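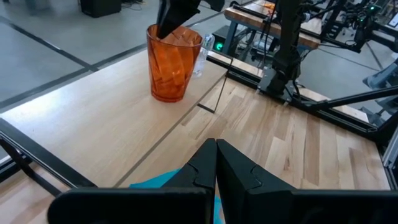 플로보라 각진 컵(오렌지) 두 달 사용기

컵 하나에 후기를 쓰는 날이 올 줄은 몰랐다. 3000원짜리 플라스틱 컵이고, 배송비를 채우려고 담은 물건이다. 정작 같이 주문한 Cosgrove 도마는 한 번 쓰고 싱크대 밑에 들어갔는데 이 컵은 매일 나와 있다. 돈을 많이 쓴 쪽이 꼭 이긴다는 법은 없나 보다.

색깔

상품 페이지에는 '선셋 앰버'라고 되어 있다. 내 눈에는 그냥 주황색이다. 반투명이라 빛을 받으면 면마다 진한 주황, 연한 주황으로 갈려서 꽤 그럴듯해 보인다. 밝은 나무 상판 위에 세워 두면 더 그렇다. 다만 뭘 따라도 주황색이 된다. 우유를 따르면 우유가 상한 것 같고, 보리차를 따르면 간장 같다. 물이 제일 무난하고, 오렌지주스는 남았는지 안 남았는지 구분이 안 된다. 손님이 빈 컵을 들고 한참 기울이는 모습을 보고 싶다면 추천한다.

모양

위가 넓고 아래로 갈수록 살짝 좁아지는 길쭉한 형태에, 옆면이 전부 각이 져 있다. 이 각이 생각보다 쓸모가 있다. 설거지하다 거품 묻은 손으로 잡아도 덜 미끄러진다. 그 전에 쓰던 Jaletti 원통 컵은 비누칠만 하면 도망을 다녔다. 대신 모서리 사이에 물때가 낀다. 스펀지로 대충 돌려 닦는 사람(나)은 일주일쯤 지나 면과 면 사이에서 희끗한 줄을 발견하게 된다. 못 쓰는 칫솔 하나를 배정해 주면 해결되는데, 3000원짜리 컵에 전용 칫솔까지 두는 게 맞는지는 아직 결론을 못 냈다.

안정감

바닥이 입구보다 좁은 컵은 늘 좀 의심스럽다. 물을 반 이상 채우면 얌전한데 비어 있으면 가볍다. 창문 열어 놓은 오후에 한 번 넘어갔고, 팔꿈치로는 여러 번 넘겼다. 그래도 깨지지는 않았다. 그래도 내 책상에서는 성적이 좋은 편이다. 생수병은 세워 놓으면 꼭 누워 있고, 사진에서도 컵 뒤에 누워 있다. 컵은 서 있다. 이 정도면 칭찬할 만하다.

우리 집 작업대는 상판에 좁고 어두운 이음매가 비스듬히 지나가는데, 그 선 위에 컵을 올려도 덜컹거리지 않는다. 옆에 붙은 줄무늬 널판 쪽에서도 마찬가지다. 바닥이 평평하게 잘 나왔다는 뜻이겠지. 리뷰를 쓰려고 양쪽을 번갈아 옮기며 손가락으로 톡톡 쳐 본 사람이 나 말고 또 있을지는 모르겠다.

세척과 냄새

처음 왔을 때 새 플라스틱 냄새가 났다. 베이킹소다 푼 물에 하룻밤 담가 두니 거의 빠졌다. 뜨거운 음료는 설명서에서 말리고 있고 나도 말린다. 나는 커피를 부어 봤고, 냄새가 돌아왔다. 식기세척기는 없어서 모르겠다. 커피 얼룩은 주황색이라 티가 안 난다. 장점인지 단점인지는 각자 위생관에 맡긴다.

다른 컵과 비교

Plistum에서 나온 비슷한 각진 컵도 써 봤다. 벽이 더 두껍고 손에 잡히는 느낌도 낫다. 가격도 더 낫다고 생각하는지 꽤 비싸게 받는다. 입 닿는 부분은 Plistum이 매끈하고, 플로보라는 테두리에 얇은 금형 자국이 하나 있다. 입술로 찾으려고 하면 찾아지는데, 한번 찾고 나면 마실 때마다 느껴진다. 그러니 찾지 말 것.

점수

100점 만점에 94점. 깎은 6점은 물때에 2점, 금형 자국에 2점, 우유를 상하게 보이는 재주에 2점이다.

8월에 20퍼센트 할인을 한다기에 두 개를 더 담아 두었다. 이번에도 배송비에는 한참 모자라서, 지금 장바구니에는 필요 없는 체망이 하나 같이 들어 있다.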